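Talpur laser measure: two months of pointing a red dot at things

I bought the Talpur in March 2024, after reading a good many glowing reviews that all seemed to have been written on the day the parcel arrived. I wanted to know whether it would beat a tape measure once the novelty wore off. My answer so far is: sometimes.

The box promises a range of 20 metres and accuracy to 2 millimetres. I have no room that long, and I doubt most buyers have either. Ceilings are where it earns its keep. Put it on the floor, press the button, and you have a height without a stepladder. Coffered or gridded ceilings need more care, as a dot that lands on a crossbar and one that lands on the panel beside it may not give you the same figure. 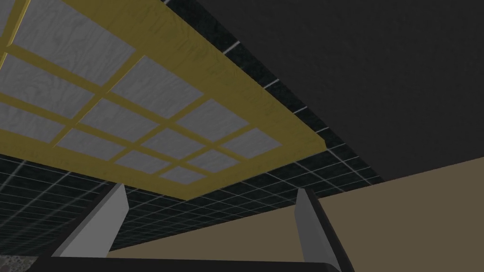 In use

The buttons are small and the menu is worse. Area and volume share a key, and I still press it once too often. The screen is clear enough indoors. Outside in April sunshine I could hardly find the dot at all, and the Talpur offers no help with that beyond a pair of red glasses, sold separately.

Narrow spaces show up its other weakness. You need the back of the case flat against one wall and the beam square to the other, and a slight tilt adds a little to every reading. The tiny spirit level on the side is too dim to trust in poor light.

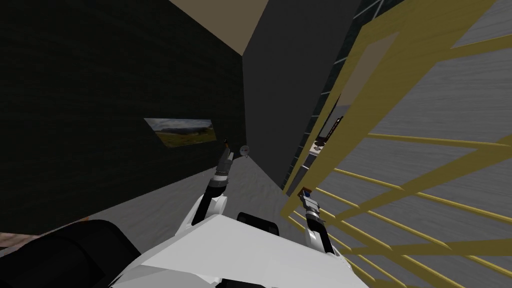
Harish Unnithan wrote in to say that I was being unfair, and that he takes three readings and keeps the shortest. That does work – I tried it. It also takes longer than a tape.

I repeated one alcove with my old Kavholm tape and got 1073 millimetres. The Talpur gave me that figure, and then a different one, and then the first again. 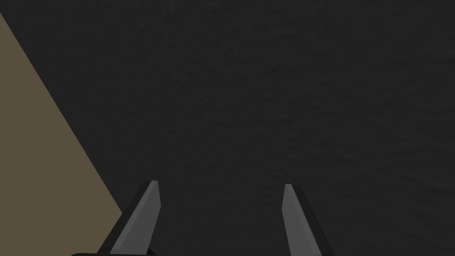

Battery life is decent, and I haven't had to change the cells yet. What I would question is the claim that it reads off "any surface". Pale plaster is easy. Matt charcoal with a faint grainy mottle, like the big grey expanse in the picture, is the sort of finish I'd check twice, with a sheet of white card if you have one.

The memory holds 12 readings with no labels, so you write them down anyway.

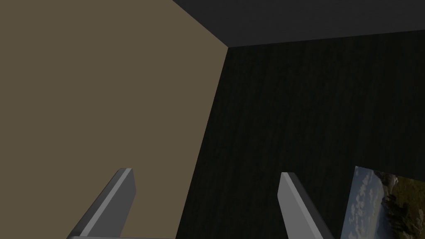 Should you buy one?

If you measure ceilings often, yes. For shelves and curtains, keep the tape. The Grikon is cheaper and has a bigger area button, though I've only handled it in the shop. Trustcombe sells both and took back my first Talpur, which had a cracked battery cover, without any fuss.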